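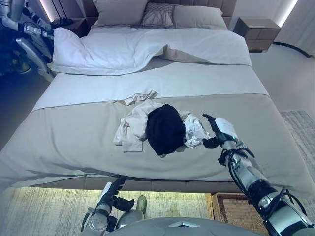

Wajid Janjua remembers the first week of moving Flotlow from one operating system to another as a week in which the game ran perfectly and could not be played. Every level loaded, the music started on time, and the mouse pointer sat in the top left corner and stayed there.

Chapter 2
Moving a Game to a New Platform

A port is a version of a program rebuilt to run on a system it was not written for. The rules of the game, the levels and the artwork usually carry over with little change. Most of the work lies in the parts that talk to the computer: drawing, sound, saved files and input.

Flotlow, a puzzle game from the small studio Wultimstead, is used throughout this chapter. Its source code came to 3,729 files when the port began. Of these, 219 called the original system directly and had to be rewritten or wrapped. The rest compiled after small repairs – mostly file names with the wrong capital letters.

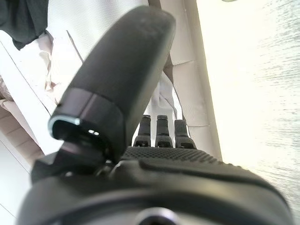 Figure 2.1 A black robotic finger, seen close up.

Wrapping means placing a thin layer of code between the game and the system. The game asks the layer to play a sound, and the layer decides how. Wultimstead's layer, named Paju, was written in June and has been kept in use for later games. Eugénie Lebrun argued at the time for rewriting the drawing code from scratch, and for that one part her view was accepted. The old code relied on a graphics library that the new system did not offer.

Testing a port takes longer than testing a patch. A fault may come from the game, the layer, the driver or the hardware, and the same crash can have two causes on two machines. Section 2.3 shows how to tell them apart using log files.

Before reading on, you should be comfortable with compiling a project from the command line. Readers who skipped the Nustthorpe exercise in Chapter 1 should complete it first – the same project folder is used again in Section 2.1.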